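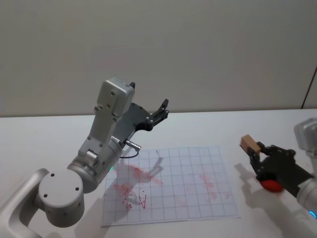
Mikley, October

Squared paper on the bench

A sheet of grid paper laid flat on a white tabletop is a cheap way to set out small timber pieces. I keep a pad of it beside the glue and go through about 40 sheets a year.

Tape the sheet down at two corners with painter's tape. It can sit at an angle to the bench if that suits the way you stand. Measure the first few squares with a steel rule before you trust them, as some pads are printed slightly off.

Small blocks are awkward to mark in the hand. Put the block down with one long edge on a printed line, then carry the line across with a sharp pencil and a small square. For a run of blocks the same length, draw the outline once on the paper and check each piece against it. Anything over the line goes back to the sanding board.

Pale wood shows every grubby fingerprint, so wipe the tabletop first. Dried glue comes off a laminate top with a plastic scraper and warm water.

Change the sheet when the lines get hard to read. Used ones go under the next glue-up to catch drips.

Leobardo Ibarra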